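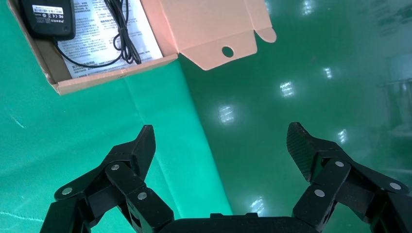 Notebook, Skella bench, June, afternoon

Continued with the box task today. Goal is still the same: left arm holds the mailer box, right arm closes the lid and pushes the tabs in. Gudrun Kuhlmann wants to have it running before we take the bench apart for the move to Nenitz, so I try to write everything down, also the boring parts.

First I repeated the calibration of both wrist cameras. The left one was fine. The right one was off by 3 mm in the long direction, and I think I know the reason: on the last evening I tightened the camera bracket and did not calibrate again after. My own mistake. Please, whoever touches the bracket, write it here.

Then the lid. Cardboard does not behave like the model in Cadach, where the lid is a stiff plate with a hinge. The real lid springs back, and how much depends on how often the box was opened before. A new box comes back a lot. An old box almost stays where you leave it. I set the closing speed down to 70 percent and added a short wait at the end of the push. With this I did 27 runs from the same start position.

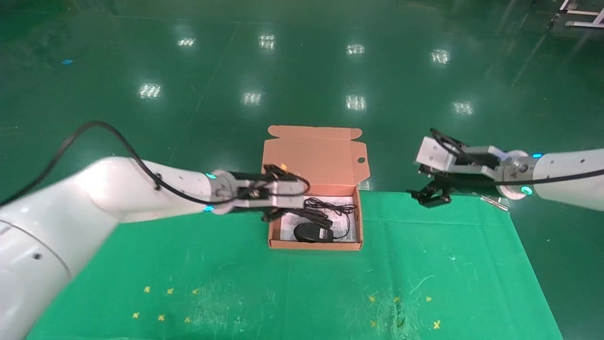 Result: 17 good, the rest not good. Most of the bad ones have the same error, the left gripper comes down too close to the wall and pushes the box away instead of holding it. After this the right arm closes a lid which is not there anymore. I moved the left approach point a little to the outside and made the descent slower in the last part. I did not count the runs after this change, because I was also changing the grip force, so the numbers would not mean much.

The cable is the other problem. When the coil opens by itself it can stand higher than the side wall and then the lid sits on it. For now I press it flat by hand before each run. Gudrun says this is cheating, and she is right.

Also noted:
Aidoo controller lost connection one time, came back after restart. Log is saved.
Light from the ceiling disturbs the edge detection on the floor side. Tried a lower exposure, better, but the inside of the box becomes too dark.

Next: mark the box position again, try both exposures in one run, ask Gudrun about softer finger pads.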